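Search this site Enter keywords Search

How to Set Up and Sign Off a Household Appliance Task
Harnham Robotics Laboratory – Good Practice Notes
Issued 14/08/2025

This note applies to all staff and students who run arm tasks on kitchen appliances at Harnham. It should be read together with the Grakgate cell rules, which take priority wherever the two differ.

Before the session

1. Book the cell and enter the task in the Jaromness log. An entry must name the appliance, the arm and the operator.
2. Inspect the power cord and plug. An appliance with a damaged cord must be tagged and removed from the cell.
3. Clear the table of everything the task does not call for. Drinks and loose paper are not permitted inside the marked area.
4. Confirm that the emergency stop works. Press it once with the arm powered and idle, then reset.

Running the task

Set the arm to reduced speed for the first 4 attempts at any new task. Full speed may be used only after the operator has recorded those attempts as free of unplanned contact.

Approach buttons and door releases with the fingers closed. Open fingers can catch on a raised rim or slip into the door seam. The force limit must be set before the approach begins – it may not be changed while the arm is moving.

A microwave oven must never be started empty. Where a task includes the start button, place a cup of water inside first. Tasks that only open or close the door should be run with the timer at zero.

Operators must stay within reach of the emergency stop at all times. After 15 minutes of continuous work, pause the arm and check the wrist cable and the finger screws.

Closing the session

Return the arm to its rest position, switch off its power and unplug the appliance. Record any contact, however light, on Form 1239. Sessions may not run past 2000 hours without written approval from the Mohammadi Building office.

The next review of this note is due in October. Requests for changes should be sent through the Jaromness log – please quote the section heading and the wording proposed.
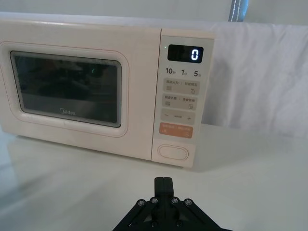
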